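Grellik (robot kit)

Grellik is a two-armed tabletop robot kit sold for teaching, light laboratory handling and research on robot control. It is made by Estrella, a small equipment firm based in Gidville, and is sold as a set of parts that the buyer puts together. The kit has been on sale since January 2022. A second version, usually called Grellik 3 after its control software, replaced the first one the following year.

Overview

The kit is built for work on one shared surface, with both arms able to reach the middle of the table. Each arm ends in a gripper with two fingers that open and close together. A small camera is mounted at the wrist and looks forward past the fingertips, so the view always includes the gripper itself and whatever lies ahead of it. The arms can be guided by a person with hand controls or run from a saved program.

Estrella sells Grellik mainly to colleges, training centers and small laboratories. It is not certified for use on a production line, and the manual states that people should stay out of reach of the arms while they are powered.

Contents of the kit

The standard set includes:

Two arms, shipped in sections
Two gripper units with one pair of fingers each
Two wrist cameras with mounting brackets
A power supply and cable set
A control box with the software installed
A bag of spare screws and 3 hex keys
A printed manual of 91 pages

The table is not included. The manual asks for a flat top with a dull finish, as a glossy one can throw bright patches into the camera view. A computer is also needed for recording and for editing programs.

Assembly

Assembly is usually done by two people in a day. The bases are fixed to the table first, followed by the arm sections, the cabling and the grippers. The fingers are attached last with screws and can be changed without taking the gripper apart. After assembly the arms go through a setup routine in which each joint is moved to its end stops and the zero point is stored.

Early buyers complained that the cable for the wrist camera was too short and pulled tight when the arm was fully stretched out. The second version has a longer cable and an added clip near the elbow joint.

Grippers and handling

The fingers are stiff and close to a narrow gap, which suits thin edges and small parts. Grip force is set in the software on a scale with 41 steps. The lower settings are meant for plastic labware and the higher ones for tools and blocks. Estrella advises starting low and going up one step at a time when a new object is introduced.

Clear objects are treated as a separate topic in the manual. A transparent dish gives the camera very little to work with apart from its rim and a few reflections, and the surface behind it shows through. When two clear pieces overlap in the view, their outlines run together. Colored contents are much easier to find, and many users begin with a vessel that has something bright at the bottom before moving on to empty ones. 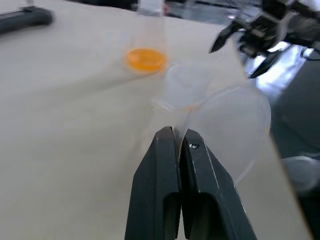 Software

The control software runs on the control box and is opened in a web browser. It shows the two camera views side by side, with the joint positions listed underneath. Programs are made by moving the arms by hand and storing points, or by recording a full movement and playing it back. Recordings can be exported along with the camera footage.

Version 3 of the software added a slow mode, a shared stop command for both arms and a warning when the arms come too close to each other. The warning can be turned off, and some reviewers felt it was set off too easily during tasks in which both grippers work near the same object.

Labware pack

An add-on called the Zellelach pack is sold separately. It holds narrow replacement fingers, a set of clear plastic dishes and cups, a mat with printed positions and a folder of 41 exercises. The exercises start with picking up a single dish by its rim and end with tasks that need both arms. The pack fits both versions of the kit, although owners of the first version need an adapter plate for the fingers.

Reception

Reviews in teaching newsletters have been mostly favorable. The open layout of the arms, with brackets and joints left in plain view, was described as useful for showing students how the parts move. The printed manual was also well liked. Criticism has centered on the noise of the wrist joint, the lack of a carrying case and the price of replacement fingers, which are sold only in pairs.

Service and support

Estrella offers a one-year warranty on the arms and control box. Fingers, screws and cables are counted as wearing parts and are not covered. Repairs are carried out in Gidville, and buyers may send in a single arm without the rest of the kit. Software updates are free for registered owners of either version.

See also

Robot end effector
Teleoperation
Laboratory automation

This page was last edited on Thursday, October 10, 2024.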